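Chapter 4
A Morning at the Open Day

In this chapter you will
follow a group of visitors through a working robot lab
learn the words pick, place, grasp and cell
read a short demonstration log and draw your own conclusions from it

Every March the Vuvholm works opens its doors to the public. The building is on the Urby road, behind the bus depot, and for most of the year only staff and suppliers go inside. On the open day the front hall is set up with chairs, and visitors are taken through in groups of 20. Each group gets a short safety talk, a walk past the test benches and one live demonstration.

The demonstration we will use in this chapter is called bin picking. A robot arm has to take loose objects out of a bin, one at a time, and put each one down somewhere else. People find this easy. A child can reach into a toy box without looking and come up with the right toy. For a robot the same job breaks down into several steps. It must find an object, choose a place to hold it, move there without hitting the walls of the bin, close the fingers, lift, and check that something is still in its grip.

The Penry project, which runs the demonstration, keeps a log of every attempt. On the morning described here the arm made 79 attempts before the lunch break. The log lists the object, the result and a short note. A typical note reads "slipped at lift" or "wall too close." The second kind turns up often, and Section 4.2 deals with it at length. An object lying against a wall leaves little room for a finger on that side.

The staff told visitors that the project had set itself a target of 1000 logged attempts before any change to the software. Many in the audience thought this was slow. Keep their objection in mind when you reach the exercises, where you will compare the Penry log with a much shorter one from the Stonham workshop.

Before you read on, write down the steps your own hand takes when you pick a coin up off a table. Start from the moment you see the coin. You will need the list in Section 4.1.

Key words: attempt, bin picking, cell, grasp, gripper, log, place
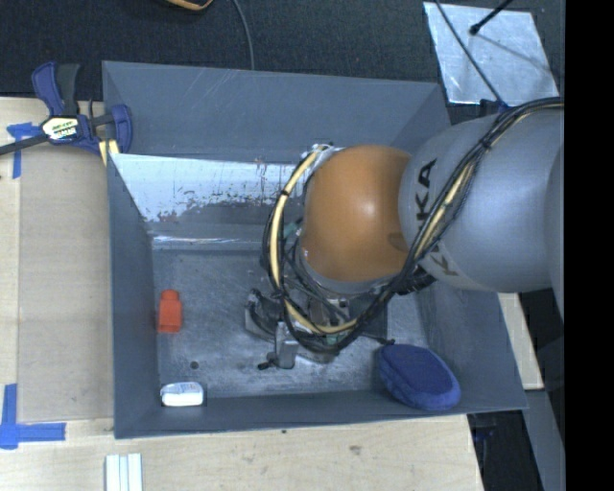 Why does the project log failed attempts as well as successful ones?

A failed attempt shows where the method stops working. If only the successes were kept, the staff could not tell which objects or positions cause trouble, and they would have no way to check whether a later change had helped.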